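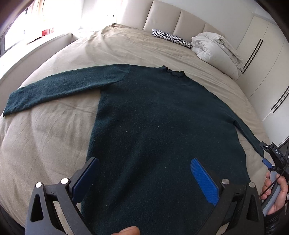 Kumaresan Shenoy asked, after reading our last report, whether the scheme was mending clothes that people then went on to wear, or clothes that went back into the drawer. It was a fair question and we did not have a proper answer to it then. We have part of an answer now, and it takes up a good deal of this report.

Progress since the last report

The Gulura mending scheme has been running in Dunon and Utden for the whole of the period. Both drop-off points have kept to their hours, apart from a short closure in Utden in February when the heating failed. We extended the evening opening in Dunon to make up for it and most Utden customers were able to wait.

We took in 1,596 items over the period. Knitwear is still the largest group, followed by trousers and children's coats. Jumpers come in with the same faults over and over: worn elbows, cuffs that have come away from the ribbing, and moth holes. Trousers are mostly hems and zips. We have started turning away curtains and bedding, as they fill the cutting table for a whole afternoon and were never part of what you funded.

The usual wait for a repair has come down, though not as far as we said it would. Zips are the reason. A replacement zip has to be ordered to length and our supplier, Gounder, delivers in batches. We now keep a small stock of the most common lengths in black and navy, and this has helped with the simple jobs. Anything with an odd colour or a two-way slider still waits for the next delivery.

Are people wearing what we mend?

We wrote to customers two months after they had collected their repair and asked three things: had they worn the item, had the repair held, and would they have thrown the item away without us. We had 135 replies. That is fewer than we wanted, and people who are pleased with a repair are probably more likely to write back, so we would be careful about leaning on it too hard.

Most people who replied had worn the item at least once a week while it was in season. The repairs that had failed were nearly all darned elbows on loosely knitted wool, where the yarn around the darn had given way. We have since changed how we do these. The worn area is now backed with a fine knitted patch before the darning starts, which takes longer but spreads the pull.

The last question gave mixed results. Some people said they would have kept the item and not worn it, which is more or less what Kumaresan suspected. We have left the question in for the next round but split it in two, so that throwing away and putting away are counted apart.

Teaching sessions

We planned for 60 places on the evening mending course and filled them all. The course covers hand darning, sewing on buttons properly, taking up a hem and washing wool without shrinking it. The washing session was added late and has been the best attended. A lot of the damage we see comes from hot washes and from hanging wet jumpers on a line, and people were glad to be shown how to dry them flat.

The Dunon room is too dark for evening darning. We bought clip-on lamps out of the small equipment line and they are adequate. Better ceiling lights are a matter for the landlord, who has been asked twice.

Spending

Spending is close to budget. Thread, patches and needles cost less than planned. Postage cost more, mainly because of the follow-up letters, and zips cost more because of the stock we now hold. We would like to move the underspend on thread across to postage and ask for your agreement to do so.

The overlocker in Utden has been serviced and should last the rest of the grant. The older sewing machine in Dunon may not - it skips stitches on anything heavy - and we are getting prices for a replacement. We are not asking for extra money for it at this stage.

Next period

We will send the second round of follow-up letters, this time with a stamped reply card. We will also try a fixed price list at both drop-off points, as customers have told us they put off bringing things in when they do not know what it will cost. A draft of the list will come to you before it goes up on the wall.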